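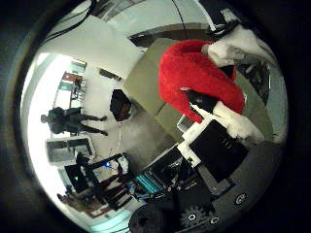 Ticket 1282
Zavutura desktop client stops syncing after sleep
Status: Closed
Product: Zavutura desktop client
Opened: 15/11/2021
Requester: Pavithra Ramasamy, Lodance
Assigned to: Elif Naz Yazıcı, Nekitz Support

Pavithra Ramasamy wrote:
The sync client on my work laptop stops uploading whenever the laptop wakes from sleep. The tray icon stays green and says "Up to date" but nothing I save after that point reaches the server. If I quit the client and start it again, everything goes up within a minute or two. It does the same thing the next time I close the lid.

It started after we moved our shared folder to the new file server in the Ojala office. Before that I used the same laptop and the same client with no trouble. Downloads are affected too. A coworker changed a price list and I kept opening the old copy for most of a day.

I have already tried logging out and back in, reinstalling the client, and turning off the antivirus for an hour. None of it made a difference.

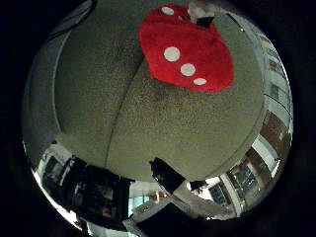

Environment

Laptop, 16 GB memory, company build
Client installed for one user, automatic updates on
Shared folder on the Ojala file server, reached through the office VPN
Office connection wired, home connection wireless
Fails on both connections

Elif Naz Yazıcı wrote:
Thanks for the detail. Please send me the client log. Open the tray menu, choose Help, then Save Log. It would be useful if you could do it right after a failure and before you restart the client, as restarting starts a new log and the old one gets shortened.

Please also tell me if the VPN reconnects by itself after sleep or if you have to click Connect.

Pavithra Ramasamy wrote:
Log attached. The VPN reconnects by itself. It takes a little while, maybe as long as it takes me to type my password and open mail.

Elif Naz Yazıcı wrote:
I have the log. The relevant lines are these:

resume event received
server check started, timeout 3000 ms
server check failed: host not found
watcher paused
state: idle

After "watcher paused" there should be a retry entry. There isn't one. The client checks for the server as soon as the laptop wakes up, the VPN is still down at that point, and the check fails. The client then goes idle and the tray icon goes back to green. That last part is wrong and I have reported it to development separately.

Your old server was reachable without the VPN, so the check would have passed and you would not have seen this.

Things to try, in this order:

1. Open Settings, Network, and change "Server check timeout" from 3000 to a higher value. The field is in milliseconds.
2. Put the laptop to sleep, wake it, and save a small text file in the shared folder.
3. Look at the file on the web page and not in the local folder. The local folder will always show it.

Pavithra Ramasamy wrote:
I set it to 30000. First wake was fine and the file showed up on the web page. Second wake failed. Third was fine. So it is better but I wouldn't call it fixed.

I noticed the failure was the time I waited longer at the login screen.

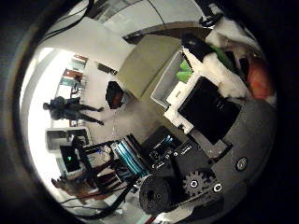 Gear and hex bolts on the plate, board and ribbon cable above.

Elif Naz Yazıcı wrote:
That fits. The timer runs from the wake event, and on your build the VPN doesn't connect until you have logged in. A longer timeout only helps if you log in quickly.

There is a second setting that should cover it, but it is not in the Settings window. Quit the client first. Open the file client.conf in the Zavutura folder under your user profile and find the section called [network]. Add one line at the end of that section:

recheck_interval=900

The value is in seconds. Save the file and start the client. It will look for the server at that interval even when the state is idle. Leave the timeout at 30000.

Pavithra Ramasamy wrote:
Added. It works, but 15 minutes is a long wait when someone is on the phone asking for a file. Can it be shorter?

Elif Naz Yazıcı wrote:
Yes. 60 is the lowest value the client accepts. Anything under that is ignored and it goes back to the default, which is off. Please use 60 and leave it for a few days of normal use.

Pavithra Ramasamy wrote:
Changed to 60. No failures so far, at home or in the office. I also tried it with a long wait at the login screen and the file went up soon after I got in.

Two other people here have the same laptop build. Should they make the same change?
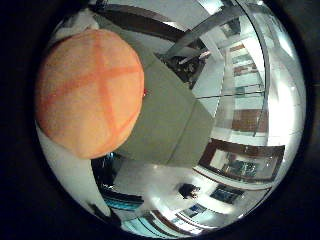

Resolution

Cause: server check on wake runs before the VPN is connected, and the client does not retry.

Workaround: timeout 30000 and recheck_interval=60 in client.conf. Applies to any laptop that reaches the shared folder through the VPN, so yes, the other two should have it as well. Desktops in the Ojala office don't need it.

The edited file survives automatic updates. It does not survive a full reinstall, so keep a copy of the line somewhere.

A fix for the missing retry is planned for the March release. The wrong tray icon is tracked separately and has no release assigned yet. Once the March version is installed the recheck_interval line can be removed, but leaving it in does no harm.

Closed with the requester's agreement. Reply to this ticket to reopen it.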